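Household Budgeting and Small Business, Unit 6
Reading a utility bill
Notes by Paraschiva Matei

These notes go together with the lesson and they do not replace it. Please bring one bill of your own, electricity or gas, from any month. If you do not want to show your address, cover it with a piece of paper. For those who have no bill with them I have copies of an old one from November.

1. What the bill is made of

Almost every electricity bill has two kinds of charges. The first kind is the standing charge. You pay it for each day of the contract, also when you were on holiday and used nothing. The second kind is the unit charge, which you pay for the energy you used. Tax comes on top of both, and on many bills it is written in very small letters near the bottom of the second page.

Students often look only at the total. The total is useful for paying, but it does not tell you why one month is more expensive than another. For this you must find the number of units and the number of days. A bill for a longer period will be higher even if your habits did not change.

2. Power and energy

These two words are mixed up all the time, also in newspapers. Power is how fast a device uses energy, and we write it in watts. Energy is power multiplied by time, and on the bill it is written in kilowatt-hours (kWh). One kilowatt-hour is one thousand watts used during one hour.

Try it with a lamp. Look on the bulb for the number of watts, multiply by the hours it is on in one day, and divide by one thousand. The result is in kWh per day.

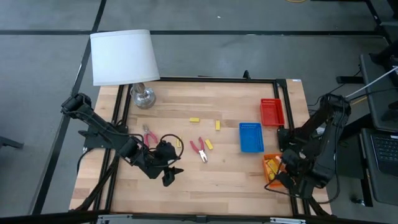

Lighting is usually a smaller part of the bill than people expect, especially when the bulbs are LED. Heating of water and heating of rooms take much more. When Zamfira Ene did this calculation in our group last year, she found that the old electric heater in her hall used more in one evening than all her lamps in a week. She had been following her children through the flat and switching off lights for years.

3. Actual and estimated readings

Next to the meter reading you will find a letter or a short word. It says if the reading was taken from the meter or if the supplier made an estimate. The letters differ between suppliers, so look for the explanation on the back.

An estimate can be too high or too low. If it is too low, you will pay the difference later, and this can be an unpleasant surprise. Write down your own reading on the same day each month and send it.

Worked example. The previous reading was 17 units when the new meter was installed. The reading now is 917. The use is 917 minus 17, so 900 kWh. To compare this with another bill, divide it by the number of days in the period. Do not divide by the number of months, as months are not of equal length.

4. Common mistakes

Reading the digits after the decimal point. On the older meters these are red or have a red border. You leave them out.

Mixing the day and night registers. If you have two tariffs, you have two readings, and each one has its own price.

Comparing a winter bill with a summer bill. Compare with the same season of the year before.

5. Homework for June 5, 2024

a) Find the standing charge on your bill and multiply it by the number of days.
b) Choose 3 devices at home and calculate the energy of each for one day. Take the watts from the label on the device.
c) Write a short letter to a supplier in which you ask to correct an estimated reading. Be polite and give the date of your own reading.

Rhea Policarpio will collect the letters at the beginning of the lesson. If you miss the lesson, leave yours in the folder at the front desk.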